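Skudis Player Guide
Section 4: Setting up a new story

This section covers starting a story file, naming your lead character, choosing a home street and setting the content filters. It applies to the desktop and browser versions. If you are moving a story across from Cirkudville, read Section 9 first, then come back to step 3.

Before you start

You need a Skudis profile and at least 200 MB of free space for the save folder. The browser version keeps its saves in the browser's own storage, so clearing your browsing data will erase them. Export a copy first (see Section 7).

Starting the story file

1. Open Skudis and choose New Story from the main menu.

2. Pick a story from the list. Ashworth is the one that comes with the game. Any others you have downloaded appear underneath it in the order you installed them.

3. Type a name for the save file. You can use up to 50 characters. Slashes, colons and question marks are not accepted.

4. Choose a save slot. If the slot already has a story in it, the game asks whether to overwrite. Choosing Yes deletes the old story and all of its checkpoints.

CAUTION: An overwritten slot cannot be recovered, even from the Backups menu. Backups are tied to the slot and are replaced along with it.

Naming your lead

5. Enter a first name and a family name. Leave either box blank to use the story's default. The family name is shared with any parents and siblings in the story, so changing it here changes it for them as well.

6. Choose pronouns. The three standard sets are listed, and Custom lets you type your own. With Custom, fill in all five boxes. A blank box will show up as a gap in the dialogue.

7. Set the lead's age. Some chapters are locked below a certain age, and these are greyed out in the chapter list once you confirm.

Note: Names can be changed later under Story > People. Pronouns can be changed at any time. Age is fixed once chapter 2 begins.

Choosing a home street

8. Select Home Street. Your choice becomes the background for the walking chapters and for any dialogue that happens outside the front door. It has no effect on the plot or on who the neighbours are. Use the left and right arrow keys to look through the set, and press Enter to keep one.

Residential streets, daytime set:

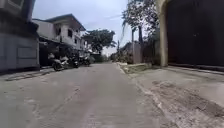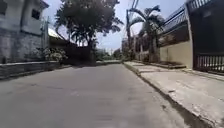
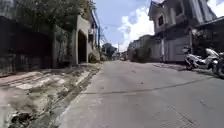 9. Set the time of day. Morning, Afternoon and Evening are available from the start. Night is added when you finish the first chapter. Changing the time applies a colour tint over the background and swaps the background sound.

10. To use a picture of your own, choose Add Background and select a JPG or PNG file. Pictures wider than the game window are scaled down. Smaller ones are centred with a plain border, and you can pick the border colour from the same menu.

Note: Your own pictures are not included when you export a story. Copy them over separately and place them in the backgrounds folder before opening the story on the other computer.

Setting the content filters

Ashworth deals with family conflict, crime and grief. The filters let you soften or skip some of this material.

11. Open Filters. Each topic has three settings: Full, Summary and Skip. Full shows the chapter as written. Summary replaces the passage with a short paragraph. Skip moves straight to the next passage.

12. Set each topic, then choose Apply. If you leave without applying, every topic goes back to Full.

CAUTION: Skipping a passage also skips any choice inside it. The game picks the neutral option for you, which can close off some endings. Use Summary if you want to keep the choice.

13. Turn on Warn Me if you would like a message before each filtered topic. The warning names the topic but gives away nothing else about the chapter.

Relationship scores

Each main character has a trust score from 0 to 200. Everyone in Ashworth starts at 50, except for family members, whose starting scores are set by your answers in the opening chapter. Scores are hidden by default.

14. To see the scores, open Options > Display and tick Show Trust. A number will appear beside each name in the People menu.

15. Choose Begin. The game makes its first checkpoint as soon as the title card fades.

If the story does not begin

Check that the story file and the game are the same version. Stories made with the Drakell editor need to be converted before they will load, and the steps are in Section 11. If the screen stays black after the title card, go to Options > Display, turn off Smooth Fades and try again.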